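Progress report, October
Kitchen chores work package, Lallell project
To: Edasora program office

You asked in your last letter whether the machine can do the dishes yet. No. It can do parts of the dishes, on some counters, in a simulated kitchen where nothing gets chipped and the water bill is zero. We think this is further along than it sounds, but we would.

Most of the period went into the sink area. Sinks are pale, shiny and full of slopes, and the planner has a poor opinion of all three. Valdemar Bach rewrote the approach step, and the arm now refuses fewer poses near the basin. 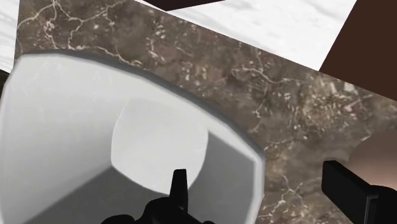 Gripper at the sink, simulated kitchen.

The chore list in the grant has 12 items. We count 3 as working, by which we mean the arm completes them more often than it fails. Wiping the counter is not one of them. It was listed as "easy" in our own proposal, and we would like that page back.

Lifting thin-walled dishes is in better shape. The grip controller from Fornen replaced ours in the second month, and our pride has mostly recovered. Setting a bowl down gently remains harder than picking it up. Clutter also costs us: each extra thing on the counter is one more thing to plan around, and kitchens are made of extra things.

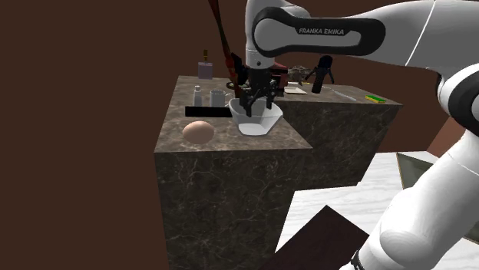
Riihimäki wrote back after reading the draft that a shop would not pay for a machine that needs 20 minutes to clear a counter, however politely it does it, and asked when we would stop reporting success rates without times next to them. Fair enough. Times will go in the next report, and they will not flatter us.

Spending is on plan. We ask to move 2 months of simulation time forward from spring, as the wiping work needs it now. Tests on a physical counter stay where they are in the schedule. The dishes in our own break room are still done by hand, usually by whoever lost the argument.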